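Konodero House – Shared Kitchen and Ground Floor Inspection
May round, with comments

Inspector: Emiko Ogura
Accompanied by: Ryota Miyazaki (building)
Copy to: Sachiko Nishimura, Dorottya Kerekes
Started 9:20 a.m., finished 11:45 a.m.

Ratings: OK / Fix / Recheck. Anything marked Fix goes on the work list the same day. Items rated Recheck are looked at again in 30 days.

1. Exits and hallways

1.1 Front door opens fully and closes on its own – OK
1.2 Rear door opens without a key from inside – OK
Comment: Latch is stiff. Lubricate before the next round.
1.3 Hallways clear to full width – Fix
Comment: Two bicycles and a stroller outside Unit 3. Tenant spoken to, will use the bike room. The same thing was noted in the last round.
1.4 Exit signs lit – OK
1.5 Stair handrail tight along its full length – Fix
Comment: Bottom bracket has pulled out of the plaster. Needs a longer screw and a proper anchor, not filler.

2. Fire and smoke

2.1 Smoke alarms sound when tested – OK
Comment: Batteries replaced in the laundry room alarm even though it passed.
2.2 Extinguisher by the kitchen door, gauge in the green, pin in place – OK
2.3 Extinguisher tag signed – Fix
Comment: Tag is blank for the last two months. Chiharu Arai says the checks were done but not written down. Please sign at the time of the check.
2.4 Fire blanket within reach of the stove – OK
2.5 Nothing stored within 3 feet of the water heater – Recheck
Comment: Paint cans moved while we were there. I want to see that they stay moved.

3. Shared kitchen

3.1 Outlets near the sink trip when tested – OK
3.2 Stove knobs all present and turn off fully – Fix
Comment: Back left knob slips on its stem. Replacement ordered from Grasard. Tape the burner off until it comes.
3.3 Hood filter clean – Fix
Comment: Heavy grease. Soak overnight and put it back Thursday.
3.4 Base cabinets: doors close flush, hinges tight, drawers run without catching – Fix
Comment: The cabinet next to the refrigerator has a loose lower hinge and the door drags. The drawer above it has no stop and will come all the way out if pulled hard. Both are small jobs. On the other cabinets, check that handles can be gripped easily. Recessed handles collect grease, so wipe them out weekly.

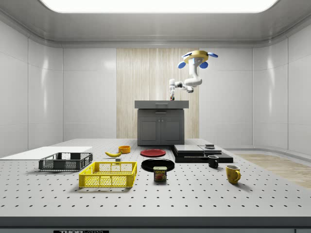

Item 3.4: base cabinet with one drawer over two raised-panel doors. Drawer has a recessed handle.

3.5 Countertop edges sound, no lifting or chips – OK
Comment: The seam by the sink has been resealed since last time. Good work.
3.6 Cleaning products stored away from food – Fix
Comment: Drain cleaner was under the sink beside a bag of onions. Moved to the locked closet. The label on the closet shelf should say what belongs there.
3.7 Knives stored in the rack or block – OK
3.8 Floor dry and free of trip hazards – Recheck
Comment: Slow drip under the dishwasher. Ryota tightened the fitting and put a tray below it. If there is water in the tray next time, call the plumber.

4. Laundry room

4.1 Lint traps clear – Fix
Comment: Dryer on the left was packed. The sign is easy to miss where it is now. Move it to eye level.
4.2 Dryer vent hose attached, not crushed – OK
4.3 Hot water at the tap no higher than 120 degrees – OK
4.4 Floor drain open – OK

5. Outside

5.1 Steps and walkway even – Recheck
Comment: Slab by the mailboxes has sunk a little more. Sakamoto quoted $2,344 to lift and reset it. Dorottya has the quote and will decide this month.
5.2 Outside lights working – OK
5.3 Trash area clear of the building wall – OK
Comment: Lids closed this time.

Work list and who has it

Handrail bracket, cabinet hinge, drawer stop: Ryota
Extinguisher tag: Chiharu
Stove knob, hood filter: Ryota
Closet label, laundry sign: Sachiko

The handrail comes first. The next round starts at the rear door, which was rushed this time.

Signed: E. Ogura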